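Boards > Eating Well > Everyday Meals

Soup for lunch every day: sensible or just sad?

fergus_mciver
I've had vegetable soup for lunch since August. My sister says I'm "missing food groups". I say I'm missing the canteen queue. Anyone else do this long term?
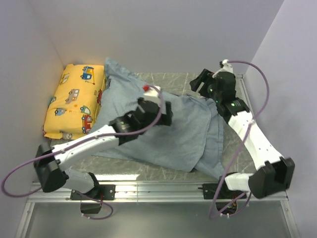
Karla Magaña
Depends what's in it, Fergus. Carrots and hot water won't get you to teatime. Put lentils in.

fergus_mciver
There are lentils. There's also barley, when I remember to buy it.

langat_jerome
Disagree with the whole idea. Soup is a starter. I tried it for 2 weeks and ate more than 40 crackers a day to make up for it.

Karla Magaña
So you had crackers for lunch, with a dip.

langat_jerome
If you like. The dip was leek.

Chiyo H
Watch the salt. I added up my stock cubes once and went a bit quiet. Half a cube and plenty of black pepper does me fine, and a squeeze of lemon at the end.

fergus_mciver
Half a cube? For a whole pan?

Chiyo H
You get used to it.

alfredo_l
You don't. I gave it six months. Use the whole cube and go for a walk.

fergus_mciver
Compromise: three quarters. What do you all do with the quarter that's left over?

Karla Magaña
Back of the fridge, in foil, until you move house.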